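# Sorting foil, paper and cups at the bench

The rule in our building used to be one bin for everything, emptied at 18:00. In February the waste contract moved to Dastix, and the new terms charge mixed waste by weight and take clean metal and clean paper at no charge. I kept a log of what came off the lunch tables for 20 working days, mainly to find out whether the separation was worth the floor space. These are my notes from it, with the weights taken on an ordinary kitchen scale that reads to the gram.

The total for foil over the period was 442 g. That is a small number for a bulky material. Most sheets arrive as sandwich wrapping, and a sheet that has been folded flat takes up far less of the container than one that has been balled. The opposite advice applies at home, where my council asks for foil to be scrunched into a ball so that the sorting line does not treat it as paper. Dastix collects metal in its own sack, so the shape makes no difference to them and I fold.

Paper came to more than 4 kg, nearly all of it brown wrapping and bags. Brown paper behaves badly in a bin. It is crumpled by habit, springs back, and fills a 20-litre liner long before the liner has any weight in it. Flattening takes a few seconds per piece. The test for whether it goes in the paper stream is grease: if the stain shows through to the other side, it goes in general waste. Crumbs can be shaken off.

Cups are the awkward item. A white paper cup looks like paper and is generally lined, often with polyethylene, so it can't go in with the wrapping. Favel, who supply the vending machine on our floor, list theirs as lined and accept them back in sleeves. Stacked, they store well. Dropped in one by one they lean on each other and the bin looks full at half its capacity.

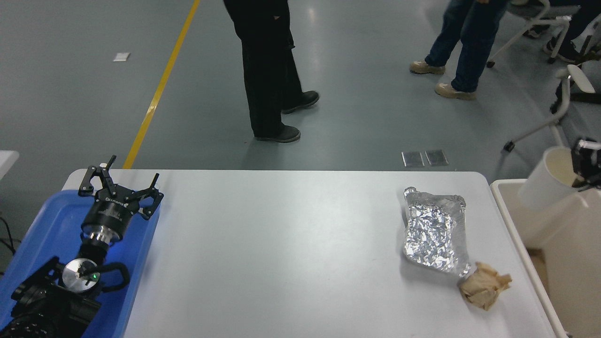 One reader wrote in after my earlier post on bin sizes to say that the whole exercise was wasted effort, that foil with any food on it is rejected at the plant, and that I should put the lot in general waste and save the table space. The first part is fair as a warning. Heavily soiled foil does get rejected by some processors, and I asked Dastix for their limit. They accept a light film and refuse anything with solids attached. A wipe with a used napkin deals with most of it. On the second part I disagree, as the sums below show.

I logged 212 separate items over the period. An item is anything that would have gone into the old bin as one piece, so a cup with its lid on counts once. Of the general waste that remained, most was soft plastic film and tea bags. The liner was changed every second day where it had been changed daily, and that halved the number of liners used. I have not put a figure on the labour, as it was mine and it was done while the kettle boiled.

Equipment notes, for anyone repeating this:

- A shallow tray on the table works better for foil than a deep bin. It gets emptied once it looks untidy.
- The general bin should have a rigid rim. I tried an Odera pop-up bag first and the opening folded in on itself whenever something was thrown from a distance.
- Labels from Ikton, the matt kind, stay on after wiping. The gloss ones lifted at the corners.
- Keep the bin beside the table, within arm's reach of the last seat. When I moved it to the wall, wrappings stayed on the table until the evening.

One thing I would change is the order of the containers. I had paper first, foil second and general last, and the foil tray collected a fair amount of brown paper as a result - people put things in the nearest open container. Swapping the first two reduced this, though I only made the change near the end and the data is thin.

Next I want to weigh the cups with and without lids. The Favel sheet gives one weight for both, and my scale disagrees with it.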